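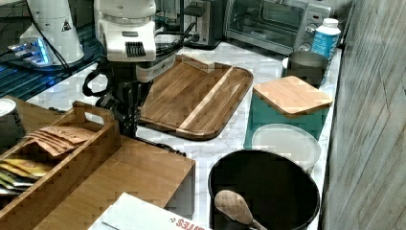

Kitchen habits when your head is full: what I'd keep and what I'd skip

I run a small counselling practice and I get sent a lot of articles about how a tidy kitchen cures anxiety. I don't believe it. I have met plenty of miserable people with beautiful worktops. Still, some clients ask for help with the plain business of eating and washing up during a bad patch, and a few tips have held up better than the rest.

Lower the bar for a meal
Toast and a tinned something is a meal. So is cereal at seven in the evening. Most "mood food" lists want you to buy seeds and soak them overnight, and if you could manage that you probably wouldn't be reading the list. Keep bread in the freezer, sliced, with a bit of greaseproof paper between every few slices so they come apart.

Do the washing up in one short go
Set a timer and stop when it rings, even with the pan still in the sink. The books usually say ten minutes. I find five is easier to agree to, and people who agree to it tend to start. Soak anything with egg or porridge on it in cold water. Hot water sets it.

Be wary of planners
A colleague, Milagros Collado, lent me the Bernano meal planner last October. It has 97 pages, a sticker sheet and a space to rate your feelings before and after lunch. I gave up in the second week. Perhaps you'll do better. A scrap of paper on the fridge with four dinners on it did the same job for me, and I didn't feel told off when we had beans twice.

Put things where you use them
I'm less doubtful about this one. Tea bags by the kettle, knife by the board, pills by the mugs if you take them in the morning (and well out of reach if there are children in the house). 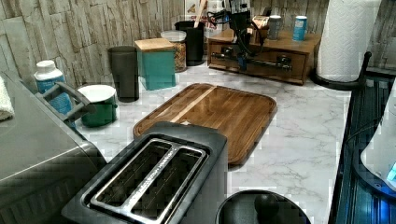
Don't turn it into a project, though. Move one thing, live with it for a week, and move it back if it annoys you. I've seen people empty every cupboard at eleven at night in the hope of feeling calmer, then sit down among the saucepans and cry. Shut the cupboard doors and go to bed.

Apps and gadgets
Trudberg sell a timer that plays birdsong and costs 63 pounds. An egg timer plays nothing and is a good deal cheaper. As for cleaning apps that send you reminders, Maite Escobar, who shares my waiting room, tried one and had 35 alerts waiting after a long weekend away. She deleted it on the train.

Cooking with other people
Worth trying, with some care. Chopping next to someone can make talking easier, as neither of you has to look up. It can also bring on the old row about how to cut an onion. Agree who is in charge before you begin – the other one peels and keeps quiet.

If none of it helps
Then leave it. When you haven't been eating or sleeping properly for a couple of weeks, ring your GP and say exactly that. A cleaner sink is no substitute for an appointment, whatever the magazine says.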